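I put another 30 hours into Harkineo over December, mostly after the kids were in bed, and I've gone off it a bit. The flying is still good. The problem is what they've done to the crafting.

Before the last patch you could build a mid-tier hull from parts you picked up in normal play. Now every hull needs a Binine core, and the cores drop from one boss on the far side of the map. I've killed him more times than I care to remember and have two cores. You need four for the hull I want.

You can buy them from other players, of course. When I started, a core went for 200 credits at the market in Prydderch. Last night the cheapest one listed was 2,000. Malcolm Garside, who I've flown with since the beta, reckons a handful of guilds are camping the boss and setting the price between them. I can't prove that, but every time I get there the same ships are parked out front.
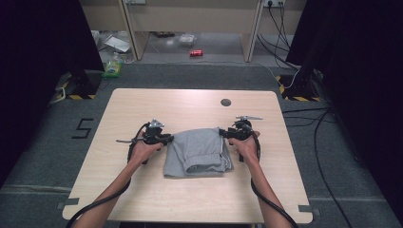 Issue 200

Sneha Tiwari wrote a good post on the Stikano forums asking for the cores to be bound to whoever picks them up. I signed it. Catrin Pritchard disagreed and said binding would kill trading for everyone else, and she has a point, as she makes most of her credits hauling goods for newer players.

My own preference would be a second source. Put a core at the end of the long salvage missions, which hardly get played at the moment, and the price would come down without any new rules.

I'm going to leave the hull for now and go back to my old freighter. It's slow and the colour is awful, but it's paid for.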